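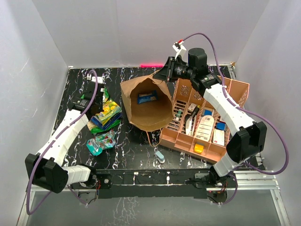

Paper bag with twisted handles and a plastic organizer basket on a marble-look surface.

Equipment Review: Flurkier Twisted-Handle Paper Carrier, Medium

Prepared for the Skitenley Household Goods Review by Setareh Azimi
18 December 2024

Summary rating: Recommended, with reservations about the handles

Background

The Review last considered paper carriers when several member shops were replacing their plastic stock. Shops have since asked for a fuller opinion on the Flurkier medium carrier, a plain brown bag with twisted paper handles sold in cartons of 91. It is offered mainly to small grocers, pharmacies and gift shops. The Farahani flat-handle carrier, which many members already hold in stock, was used for comparison.

The carriers were used at the Skitenley counter through the early part of December, for ordinary sales and for the holiday parcels that the shop makes up each year. Staff were asked to pack as they normally would and to write down any bag that was returned or had to be replaced at the till.

Opening and standing

The Flurkier carrier is delivered flat and tightly pressed. A new bag opens with one firm shake, and the base folds out square on most attempts. Bags taken from the middle of a carton were harder to separate, and two were often pulled out together. Staff who wore thin gloves found this tiresome during busy hours.

Once opened, the bag stands without help when a flat item is placed in it first. Empty, it is less steady than the Farahani, whose heavier base panel holds it upright. Members who pack at a low counter or in a drafty doorway may find this matters more than the difference in price.

Capacity

The medium size suits a mixed purchase of boxed and packeted goods. The mouth is wide enough for a shoebox to go in on its side. Tall bottles should be given a divider, as they lean against the side panel and crease it. The maker states a safe load of 3000 grams. Our heaviest regular order, a parcel of jars and preserves, was within that limit and was carried to the parking area without trouble.

Loads of loose fruit were less satisfactory. Chilled goods dampened the base within 20 minutes, and the bag should not be used for these without a liner. The same may be said of the Farahani and of every unlined paper carrier examined by the Review to date.

Handles

Twisted handles are more comfortable than flat ones for a walk of any length, and customers said so without being asked. The cord is thin, however, and the glued patch which joins it to the bag is small. Of the bags replaced at the till, nearly all had failed at this patch, and usually on one side only. Haoran Ye, who manages the Skitenley stockroom, reports that the failures were concentrated in a single carton and may reflect a fault in gluing. The supplier has agreed to exchange that carton but has not yet given a cause.

Pending a reply, members are advised to lift a heavy bag by both handles together and to support the base when passing it across the counter.

Storage and reuse

Cartons should be kept off the floor and away from outside walls. Bags left in the unheated back store overnight became limp at the folds, though they recovered once brought indoors.

Many customers keep the bags for recycling or for lining a kitchen bin. The plain brown surface takes a rubber stamp cleanly, and the shop's mark was dry enough to handle within a few moments. Printed labels from the Jenov range held well but could not be removed without tearing the paper.

Availability

The carrier is supplied in small, medium and large. Only the medium was tested. Orders placed through Skitenley are dispatched within 24 hours when stock is held; the large size is currently on back order.

Findings

The Flurkier medium carrier is a sound choice for dry goods and gift sales. Shops with a regular trade in heavy or chilled items should stay with the Farahani. The rating will be looked at again when the supplier has reported on the handle joints, and any change will be sent to members with the next price list.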